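Stormwater and Roof Drainage: What Changes on the Sasside Campus in May

The drainage survey Reynaldo Sarmiento began last fall has been closed out, and the work list is now with Koltmont for scheduling. The survey covered 141 inlets, downspouts and area drains. Of these, 130 passed the flow test on the first attempt. Eight were partly blocked and were cleared by hand. The remaining three need new pipe.

All three failures are on the east line, where the original clay pipe was joined to plastic in an earlier repair. The couplings have shifted and roots have entered at the joints. Koltmont will replace the affected lengths with 6-inch pipe and add a cleanout at each change of direction. Trenching starts on a Thursday, after the lunch deliveries, and the east gate will be closed to vehicles while the trench is open. Foot traffic is not affected.

Leaf guards are a separate item. Lorna Ocampo compared two types over the winter – a coarse wire basket and a fine mesh insert – and recommends the basket. The mesh held back more debris but had to be cleaned after every storm, and water backed up behind it twice. Baskets will be fitted on all flat roofs before the fall.

Covered walks between buildings will be inspected on the same schedule as the roofs, starting this year.
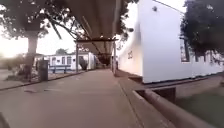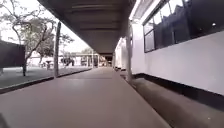
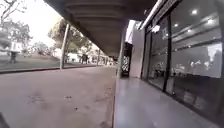 Tenants are asked to report standing water that remains a full day after rain has stopped. Give the nearest door number and the depth at the deepest point, if it can be measured safely. Reports go to Amber Bickerstaff at the site office, who keeps the log. Please do not lift drain covers or pour cleaning products into the area drains, which discharge to the creek without treatment.

The revised drain map will be posted in the mail room once the new cleanouts have been located and numbered.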